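Cables de alimentación mezclados en una caja: ¿cómo clasificarlos sin etiquetas?

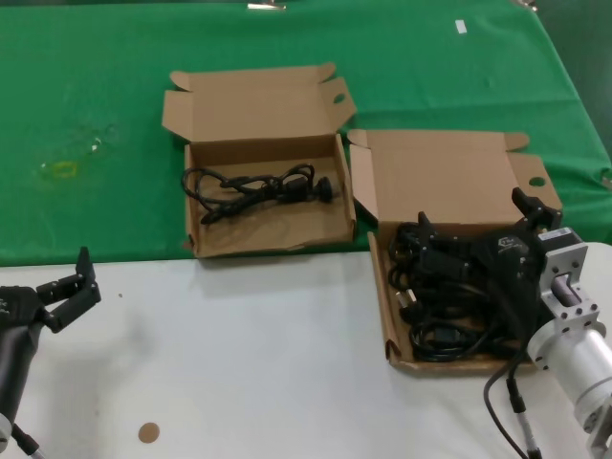
Milagros Daza
Tengo cables negros enredados en una caja de cartón y quiero pasar a otra solo los de alimentación. Casi ninguno lleva marca. ¿Conviene separarlos por conector, por sección o por longitud? Van a un armario Grullano con 7 cajones estrechos.

Zdenka Radulović
Por conector primero y por sección después. La sección suele venir impresa o en relieve en la cubierta (por ejemplo, 3 x 0,75 mm²); con luz rasante se lee mejor. La longitud déjala para el final. Para desenredar, localiza una clavija y sigue ese cable hasta el otro extremo sin tirar del conjunto. Enrolla en vueltas amplias, de hasta 200 mm de diámetro, y sujeta con velcro. Las bridas apretadas marcan el aislante. Si la cubierta tiene cortes o se ve cobre, al punto limpio.

Dennis Bellamy
Yo los meto todos juntos en una caja grande y busco cuando hace falta. Nunca he tenido problemas.

Trevor Ashworth
De acuerdo con Zdenka, con un añadido: prueba la continuidad con el multímetro antes de guardar, conductor por conductor y con el cable desenchufado por ambos lados. Descarta los que den lectura intermitente al doblar la entrada de la clavija. Los adaptadores con transformador van aparte, con tensión, corriente y polaridad anotadas en cinta.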